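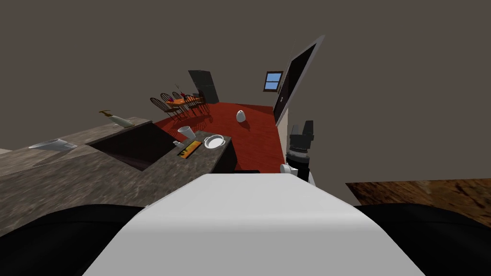

You've spent the money on signs and I still couldn't find anywhere to get my boat out at Holtgate, one paddler wrote on the comment form in December, and we have put it at the top of the report as it is a fair account of where the Kanow Water Trail stands.

## Kanow Water Trail: progress report to the Drulell Fund, second period

### Where we are

The grant was for a signed paddling route down the Kanow from the upper weir to Holtgate, with landing places, a printed map and a booking page for hire boats. The signs are up. The map exists. The landing places are behind, and the booking page works on some phones.

We said in our last report that the route would be "open for the season". It was open in the sense that the river was there and people went down it, as they did before we had any funding. We would ask the Fund to read that phrase with some caution, and we'll try not to use it again until there is somewhere decent to get out at the bottom.

### Landing places

The plan had 6. At the time of writing 3 can be used by an ordinary person in an ordinary canoe:

- the upper weir (new steps, handrail still to be painted)
- the meadow below the mill
- the old ferry slip, at normal levels only

The ferry slip needs watching. It was chosen from a drawing, and the drawing was made at a summer level. After a week of rain the bottom goes under and what's left is slimy. We have asked for a grip surface to be quoted for. The first quote came back higher than the whole original budget for the slip, so we are getting another.

Holtgate is the real trouble. The landing there depends on a short strip of bank between the car park and the boathouse, and two bodies each believe the other one owns it. Both are in favour of the trail. Both have written supportive letters. Neither will sign the licence. We have stopped reporting this as "in hand".

The remaining two sites, at the island and the railway bridge, have permission but no contractor. Work can't start there until the birds have finished nesting, which takes us into summer.

### Use of the route

The counter at the upper weir logged 781 passes between the start of the period and the end. We don't think this figure should be used in any publicity, including yours. The counter is a beam across the steps. It can't tell a paddler from a dog, and anyone carrying a boat, going back for the paddles and going back again for the lunch is counted each time. The test we ran on a Saturday morning left us thinking the true number of trips is well under half of what it shows, but one morning isn't much to go on.

The supplier's monthly summary describes the same data as "strong growth in visitor engagement". There is nothing from before the trail to compare it with, so we don't see how anyone could know.

### Boat hire and the Rungrueang contract

Rungrueang supplied the hire boats and the online booking page. The boats are good. They are heavier than we were told, and two adults can lift one without too much swearing, but they are stable and they have stood up well to being dragged over gravel.

The booking page has been less happy. Problems still open:

- a booking made after 6 p.m. for the next morning doesn't always reach the boathouse
- the page says "life jacket included" and does not ask for anyone's size
- refunds for high water have to be done by hand

We have held back the last payment until the first of these is mended. Rungrueang say it is a fault at our end. We've asked them to show us.

### Signs and map

All the river signs are in. The ones at the weir are large, clear and in the right place, and they are the part of the project we would defend to anybody. The smaller waymarks lower down are too small. From the middle of the river you can see that there is a sign, and by the time you can read it you have gone past. We approved the size ourselves from a proof on a desk, so that one is on us.

The map went to print with the island landing shown as open. A sticker has been made for the remaining copies. The tea room has already given most of its pile away.

### Money

Spending is within the total, mainly thanks to the landings we haven't built. We don't regard that as a saving. Around the ferry slip and the Holtgate bank the contingency is likely to go, and we would like to move 20 per cent of the publicity line across to landing works now, before the spring leaflets are ordered. We have our doubts that more leaflets would help a route people already struggle to leave.

### What we ask of the Fund

1. Agreement to the move from publicity to landing works.
2. An extension to the end of the summer for the island and railway bridge sites.
3. A letter from Drulell to both parties at Holtgate. They may answer a funder sooner than they answer us.

If the Holtgate licence isn't signed by the next report, we propose ending the trail at the meadow below the mill and changing the map. It makes for a shorter day out, and there is parking.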